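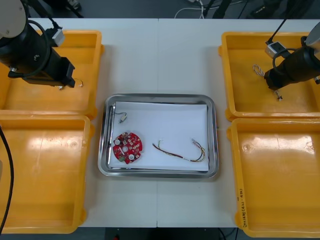 Household Tips: Making a Home Safer for an Older Parent

Posted Mar 8, 2019 by Kirstin Dalgleish

Most falls at home happen on ordinary days, doing ordinary things. Someone gets up at night, reaches for a towel, or steps over a rug that has been in the same spot for years. The tips on this page come from readers and from my own experience after my mother moved in with us. Few of them cost much, and most can be done in an afternoon.

Floors and walkways

Take up small rugs. If your parent won't part with one, put a full-size nonslip pad under it and check the corners every few weeks, as pads dry out and lose their grip. Double-sided tape works for a while on hard floors but leaves a mess.

Walk the route from the bed to the bathroom in the dark, in socks. You will find the thing that needs moving. In our house it was a magazine rack.

Run lamp and phone cords along the wall and fix them to the baseboard with clips. Don't run a cord under a carpet. It wears through where people step on it and can overheat.

Door thresholds are easy to miss. A strip of bright tape along the edge helps someone whose eyesight is going. Niall Halliday wrote in to say he painted his a light color, and it has held up well with one touch-up each November.

Lighting

Put a plug-in night light in the bedroom, one in the hall and one in the bathroom. Get the kind with a sensor so there is no switch to remember. Older eyes need more light than younger ones, so go up to the brightest bulb the fixture allows. The limit is printed on the socket. Frosted bulbs are easier to live with than clear ones.

Stairs need a switch at the top and the bottom. If yours has only one, battery lights that stick to the wall will do until an electrician can come. Change all the batteries on the same day.

Bathroom

Grab bars have to go into studs or into anchors rated for the load. Towel bars are not grab bars, and they come out of the wall when a grown person pulls on them. Suction-cup handles are fine for steadying a hand, but I would not trust one with anybody's full weight.
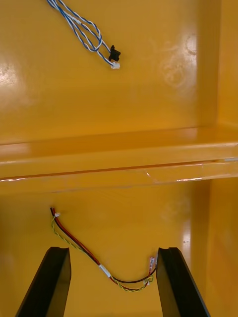

A raised toilet seat should clamp on. Ours came from Renel and took two tries to fit, mostly my fault for not reading the sheet. Tighten it again after the first week.

Set the water heater no higher than 120 degrees. Skin gets thinner with age and burns faster. Keep a rubber mat in the tub and hang it up to dry after each bath, or it will go slimy underneath.

Kitchen

Move the everyday dishes to the shelf between hip and shoulder height. Heavy pans go on the counter or in the top drawer. Nobody over 75 should be climbing on a step stool for a mixing bowl, and it's simpler to get rid of the stool than to argue.

Mercy Shemweta, who worked for years in a care home, puts a damp dishcloth under the cutting board and another under the plate at meals. It keeps things still for a person with shaky hands. She also wraps rubber bands around drinking glasses — two to a glass — for a better grip.

Jar lids: run hot water over the lid, dry it, and use a rubber glove. If that fails, tap the edge of the lid on the counter a few times.

Shoes and clothing

Slippers with no backs are a common cause of trouble. Buy closed ones with a thin rubber sole, and replace them when the heel gets smooth. Long robes should be hemmed to mid-calf. A robe tie that hangs down can be stitched in place at the back so it can't slip out.

Small things that help

Keep a phone in reach of the floor. A low table in the hall is good for this.

Write emergency numbers in thick black marker on a card and tape it beside each phone. Include the address. People forget it when they're upset.

Put a key with a neighbor you trust. Innes Rennie uses a lock box by the back door instead and gives the code to the visiting nurse.

Mark the bedside lamp switch with a dab of nail polish.

If your parent uses a walker, look at the rubber tips once a month. They wear on one side first, and new ones are sold in most drugstores. Take an old tip along to match the size.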